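Jul 3, 2023

Clident pushes back new contracts casebook

Clident has moved its first-year contracts casebook to the fall, after a late round of edits to the chapters on damages. The book was due out in June. Instructors who ordered desk copies should of gotten an email by now. If not, check spam, then write to the publisher.

Edited by Gion Wallner, the new edition drops 13 older cases and adds a long section on online terms of service. Practice problems at the end of every chapter, short answers in the back. Page count is up by 170. Price stays the same for print, no word yet on the ebook.

Wallner said the extra weeks were needed to get the damages material right. "Students get lost there every year, so we rewrote it from the top," he said.
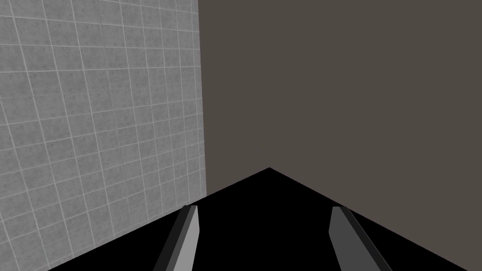 Stores that placed orders early don't have to do anything, they will be filled in the order recieved. Anyone who wants out can cancel until the books ship. Teachers planning to start with the old edition can still use it for the first 2 units, the readings match up, only page numbers are different. A chart of the changes is going up on the Clident site along with a sample chapter.

Teacher's manual to follow. No date on that one.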